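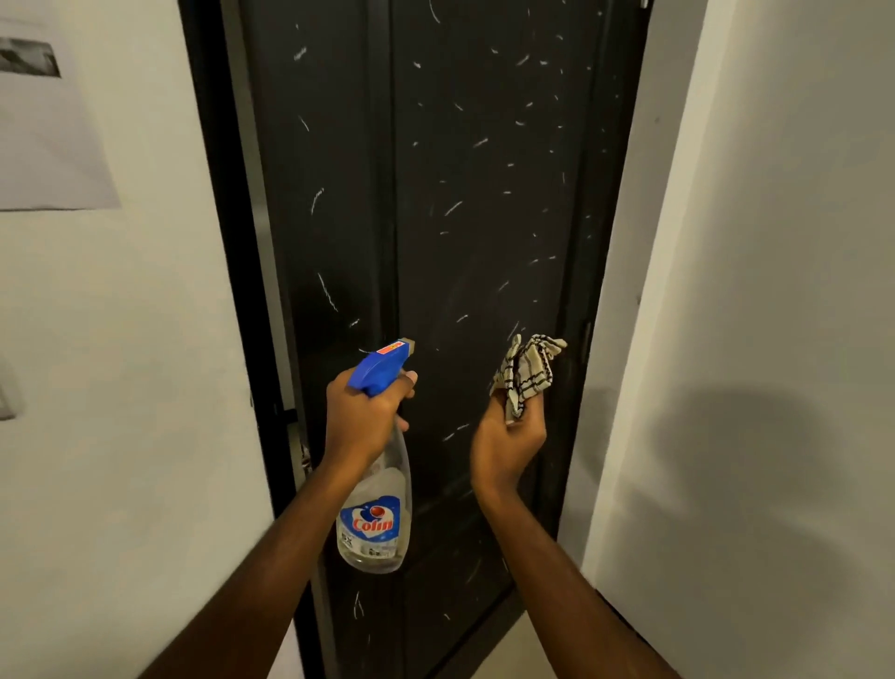 Chapter 3
Gathering Examples

Last updated 7/1/25

Before a machine can learn to clean anything, somebody has to clean a great many things for it. I say this with some affection, having spent most of one June with a spray bottle and a checked cloth, working my way through the flats in Gukow with my colleague Sieglinde Rothe and wondering when we would ever get to the learning part. (We were already in it!)

Our collection, which we called Urnska after the street where we started, holds 2,414 recordings of ordinary household chores. Of these, 564 involve wiping an upright surface - a door, a window, the side of a refrigerator - and they gave us more trouble than all the dishes put together. Think of a dark door covered in pale streaks. One hand has the bottle and the other has the cloth, and a person moves between spraying and wiping without giving it a thought. The learner needs to find that rhythm in the examples, along with the fact that marks near the bottom count just as much as marks at eye level.

Sieglinde wanted long recordings with the hesitations left in. I wanted short, tidy ones, and I'm afraid I got my way for the first 135. A model trained on those wiped beautifully and had no idea when to stop.

In this chapter we look at how to choose tasks, how to brief the people doing them, and how to write labels that a second reader will agree with. Keep a notebook by you as you go - the exercises come back to it.

12 comments | 41 shares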